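A Casa Serrano, unidade de cuidados paliativos com 28 camas, procura pessoas para acompanhar doentes e famílias nos últimos meses de vida. Abrimos 2 vagas para auxiliares de cuidados, com início em março, e gostávamos muito que a notícia chegasse a quem tem jeito e paciência para isto, mesmo que ainda não saiba que tem.

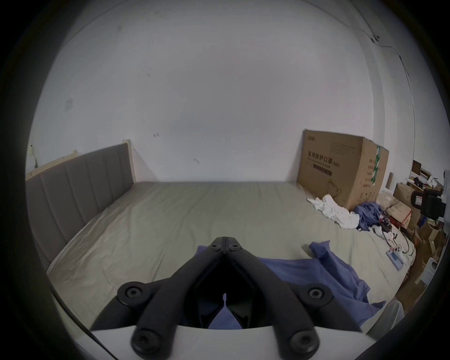 ## O que fará connosco

Ajudar na higiene e no conforto, fazer camas, dar uma refeição devagar, avisar a enfermeira de turno quando a dor aperta - e ficar um bocadinho à conversa, que também é trabalho e dos bons. Os turnos são rotativos, com um fim de semana livre em cada dois.

Pedimos o 9.º ano e boa saúde física. A experiência com idosos ou doentes conta, mas damos 92 horas de formação pagas, ao lado de colegas que cá estão há muito tempo e que gostam de ensinar

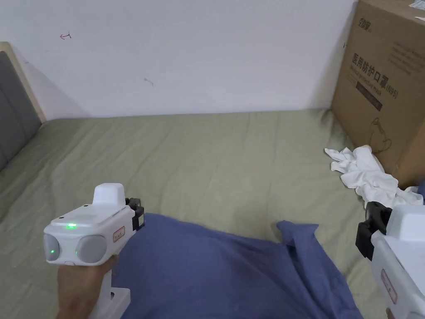

(e de dar opinião, convém dizer!). Quem vier de longe pode pedir quarto na residência Irkham, conforme as vagas.

## Como concorrer

Escreva uma carta simples, à mão se preferir, e junte o currículo. Entregue na receção ou envie para Angeliki Bakalis, Casa Serrano, Apartado 594, indicando a referência "Auxiliares".

8 de fevereiro de 2012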